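Making the Bed: A Study of Effort, Wrinkles and Small Returns
Student project report, Household Studies elective
Jan 18, 2020 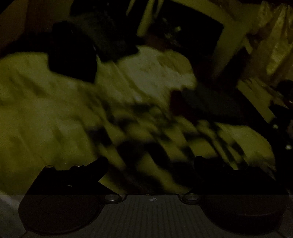
Figure 1. Pale bedding in dim light, between the open fingers of the gripper.

1. Why this topic

The other groups in our section picked water use, food waste and the cost of laundry. We picked the bed. The course handout asked for "a routine task that is performed often and examined rarely," and three of the four people in our group had left a bed unmade that same morning, so the background research was well under way.

The question we settled on was modest. How long does it take to make a bed to a standard that a visiting parent would accept, and does the type of sheet change the answer?

2. Setting and materials

All trials took place in the spare bedroom of a rented house on Golell Street. The bed is a double pushed against the wall on one side, which will matter later. The room has one window and it faces the neighbor's garage.

We compared two sheet sets. The first was a Tollar fitted set, bought new. The second was a flat set from Pai, secondhand, with no elastic anywhere and a certain amount of history. The same comforter and the same two pillows were used in every trial. The total budget was 48 dollars, nearly all of it spent on the Tollar set, and we would like the record to show that the elastic was worth it.

Times were kept in the Mivia timer app on a phone left on the dresser.

3. Method

Each trial began with the bed stripped and the bedding in a heap on the floor. The person making the bed started the timer, put on the bottom sheet, top sheet, comforter and pillows in that order, and stopped the timer when satisfied. A second person then scored the result from 1 to 5, where 1 meant "someone is still in there" and 5 meant "hotel."

The scorer waited in the hall and was not told which set was on. This worked less well than planned. The Pai set crackles.

We ran 48 trials, split evenly between the two sets. We had proposed 1000 in the first draft of our plan. Our instructor wrote "why?" in the margin and we did not have an answer.

4. Results

The fitted set was faster for every member of the group. Our slowest fitted trial took 151 seconds, a time that most of us never got close to with the flat set. The flat set also produced the only abandoned trial, which we have left in the count and scored as a 1.

Nearly all the lost time went to the far corner, where the mattress meets the wall. With a fitted sheet you can hook that corner first and pull everything else toward you. With a flat sheet you have to tuck it blind, lying across the mattress, and then you get up and find that you have wrinkled the part you were lying on. We tried kneeling. Kneeling leaves dents.

Scores were closer than times. A flat sheet tucked with patience got a 5 just as a fitted one did, and under the comforter the scorer could rarely see the difference anyway. One group member proposed skipping the top sheet entirely and got a 4, which caused some discussion.

5. Problems

The light was the main one. We worked in late afternoon in January, and by the last few trials of a session the room was dim enough that wrinkles stopped showing up on a pale sheet. Scores rose accordingly. Anyone repeating this should score in the morning, or buy a lamp, or choose darker sheets.

We also got better at it. The order of the sets should have been shuffled from the start, and we only began doing that in the second week. Some of the improvement we first credited to the Tollar set may just be four students learning a skill that their families believed they already had.

Finally, "when satisfied" was a poor stopping rule. Satisfaction came sooner on Fridays.

6. What we would change

Pull the bed away from the wall. We thought of this after the last trial. We would also time the bottom sheet separately, as the pillows and comforter took the same time whichever set was on and mostly added noise to the numbers.

The Tollar set has stayed on the bed. The Pai set is in the hall closet, folded by the method described in Appendix B.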